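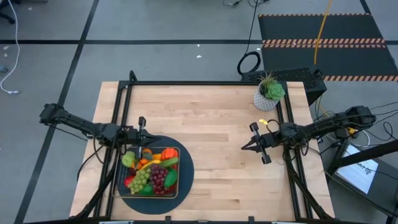 Who can clear a protective stop on the two-arm table?
Whoever tripped it, or the person signed on for that shift, and only after both of them have looked at the log line.

2025-03-27, bench notes, fruit basket task

Spent most of the morning on rules, not picking. Hae-won wants the bench sheet settled before the Jurach people come back with their comments. Fine by me, the February version was a mess -- two speed limits in it and no word on which one wins.

Agreed so far:

Floor tape is the line. Feet behind it when arms are enabled. No leaning over the rails to fix a grape.

One operator, one spotter. Spotter has the stop and nothing else in hand. No phone, no coffee, no laptop.

Reset between episodes = arms parked, THEN hands in. Kulap timed it, 12 seconds extra per reset. We live with it.

Basket goes back on the blue mat by hand, plastic plant stays on the far corner. Don't tidy the plant away mid-set, it changes the background and then we have to split the data again.

Arms hold apart at start. Left one may hover over the basket, right one waits over bare wood, grippers open, until the go.

Cables: check the loop under the left wrist and the one over the right before every set. If a loop can reach a finger, re-tie it. Still want proper clips, ordered from Surnodier, no date yet.

Not agreed: whether a soft contact between the two grippers counts as an incident. Kulap says yes always. I say log it, keep going, review at end of day. Hae-won says ask Hämäläinen, who wrote the old Lidik cell sheet and will have an opinion. Left it open.

Log so far stands at 1,568 episodes. Went thru the stop entries and 5 have no initials. Two of those are mine, I think. From now on no initials, no episode -- it gets dropped from the set even if the pick was good.

Also the word "safe" is out of the sheet. Kulap struck it everywhere and put in what we really mean (parked, disabled, powered off). Reads much better. "Parked" still needs a definiton, joint angles or just a picture on the wall? I'd go for the angles.

To do
-- print new sheet, bin the February one
-- tape edge lifting? check the long diagonal
-- write to Hämäläinen re contact
-- Hae-won to sign once the contact thing is settled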